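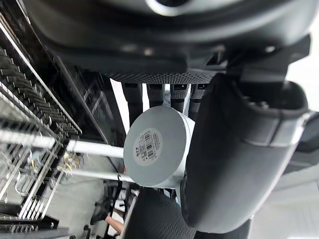

The Slow Return of the Mail-Order Tape

There is a particular kind of padded envelope that I have learned to recognize by sound. It makes a dull, papery slap when it lands on the hall floor, and inside it there is a rattle, faint and plasticky, that means somebody in another town has dubbed a cassette for me. I was fifteen the first time I heard it and I am a good deal older than that now, and I still come down the stairs faster than I should.

For a long while I thought I had heard the last of that rattle. The small tape labels I loved in my twenties had mostly faded out, a few with a goodbye note and most with nothing, just a mailing address that stopped answering. Music went onto hard drives and then onto other people's hard drives. I kept my tapes in two wine crates under the bed and kept a deck that worked if you held the door shut with your thumb. Then, a few winters back, a friend passed me a copy of something on a label called Plunholm, and I found myself buying rubber belts for the deck and clearing a shelf.

Plunholm puts out drone, quiet noise, and what I suppose you would call ambient music if you were in a hurry. It has released 87 titles so far, nearly all of them on cassette, nearly all of them in runs of 100. The covers are photocopied on colored card stock and folded by hand, and if you buy enough of them you will notice that whoever does the folding is left with the same small problem every time, where the spine doesn't quite line up with the words. I have come to be very fond of that crooked spine. I look for it before I look at the title.

It would be easy to make this a story about nostalgia, and there's some of that in it, I won't pretend otherwise. But most of the people who write to me about these tapes are young enough to have grown up without a cassette player in the house. They bought their first one secondhand, from a thrift store or an uncle, and had to be told which way up the tape goes. What they like, as far as I can gather from their letters (and some of them do write letters, on paper, with stamps), is that a tape asks for one side at a time. You put it in, you press the key down, and for the next half hour you are more or less committed. Skipping around on a cassette is such a nuisance that you give up and listen.

That suits the music very well. Take the two tapes by Rallis that came out on Plunholm last year, which I have played more than anything else in the house. The first begins with what I took for tape hiss, and I turned it up, and turned it up again, and only some minutes in did I understand that the hiss was the piece. There was a chord folded down inside it. By the end of the side the chord had come all the way forward and the hiss had gone somewhere behind it, and I couldn't have told you when they changed places. I have tried since then to catch the moment. I get up to fill the kettle, or I look out at the neighbor's cat, and when I come back it has already happened.

The second Rallis tape is rougher. It has a long passage on side two that sounds like a heavy door being dragged over gravel for the length of a summer afternoon, and the first time through I didn't care for it at all. I put it away. A month later I played it while I was painting the back bedroom, with the door open and the deck down the hall, and at that distance it was beautiful – a low, warm grinding that came and went with the traffic. I have since moved my good speakers into the hall. My family has views on this.

Then there is Jerkau, who is on the other side of things altogether. Where Rallis piles sound up, Jerkau takes it away. The tape I own has nine pieces on it, most of them made from what seems to be a small organ with something wrong with its bellows, and between the notes you hear the wheeze and the creak and now and then a chair. It is some of the loneliest music I know, though I don't find it sad. It reminds me of being the first one awake in a house full of relatives. I gave a copy to my sister, who told me kindly that she had listened to all of it and was waiting for it to start.

What really brought all this back to life, I think, was the mail, and here I have to say something about Postus. Anyone who has ordered records from overseas in the past few years knows the sinking feeling of getting to the last page of the checkout and finding that the shipping costs more than the music. A single tape weighs next to nothing, but by the time it has crossed an ocean in its own envelope you could have had a decent lunch for the price. Plenty of small labels lost their foreign listeners that way. They'd sell half of what they used to and keep the rest in a closet.

Postus started as a way around that. It is a swap, more or less, run between small labels on different continents. Each one sends a single big box to the others a few times a year, a stack of copies of everything new, and then everybody sells everybody else's tapes at home for local postage. No great amount of money changes hands. Mostly it is tapes for tapes, and the sums are worked out at the end in a spirit of rough good will. The boxes go out in spring and again in October, and if you are on the right mailing lists you can watch the new titles appear one shop after another, like lights coming on down a street.

I hadn't understood how much this mattered until I started ordering through it. For years I had bought one thing at a time, the thing I already knew I wanted, and paid dearly for it. Now I can get a tape from the far side of the world for the same money as one from the next state, and so I take chances. I pick things by the color of the card. I pick things by title, or by the name of the town where they were recorded. I have ended up with a few real clunkers this way, including an hour of somebody's refrigerator that I can't bring myself to play again or to give away. But I also found Jerkau like that, tucked in at the bottom of an order to make up the weight.

There is a paper catalog, too. It is four folded sheets, printed small, and over 400 titles were listed in the last one I received, each with a line or two of description. These descriptions are a pleasure in themselves. They tend to be written late at night by people who have heard the tape too many times, and they are full of basements and weather. One of them just says "long, for walking." I ordered that one and took it walking, with an old portable player clipped to my coat, and I have to report that it was exactly right. It lasted out to the reservoir and most of the way home.

I should be fair about the drawbacks. Tapes are not hardy. I've had them arrive with the pressure pad loose in the case, and I've had one that was blank on the second side, which I listened to with great attention for ten minutes before I began to wonder. The short runs mean that by the time you hear about a thing it has often gone, and the copies that turn up afterward are priced in a way that makes nobody happy except the seller. The good labels will usually dub you another if you ask nicely and don't mind waiting. Do ask. I was shy about it for years and missed out on some lovely things.

And the waiting is part of it, whether you like it or not. An order placed through the swap can sit until the next box, and by the time it comes you may have forgotten what you chose. I used to fret over this. These days I write nothing down on purpose, so that the envelope will be a surprise, and I open it at the kitchen table with a cup of coffee and read every word on the inserts before I play a note. Thank-yous, mostly, and lists of borrowed equipment, and once a recipe for lentils.

If you would like to try it, you don't need much. A secondhand deck will do, and a cotton swab and some rubbing alcohol to clean the heads, and a little patience with the belts. Start with Jerkau if you like a quiet house, or with the first Rallis tape if you have good speakers and tolerant company. Play one side. Leave the other for tomorrow evening, and keep the volume a little lower than you think it ought to be, so that the room can get in.

My own next envelope is due any day. I believe there are three tapes in it, though I may have added a fourth at the last minute, something on yellow card with a title I couldn't pronounce.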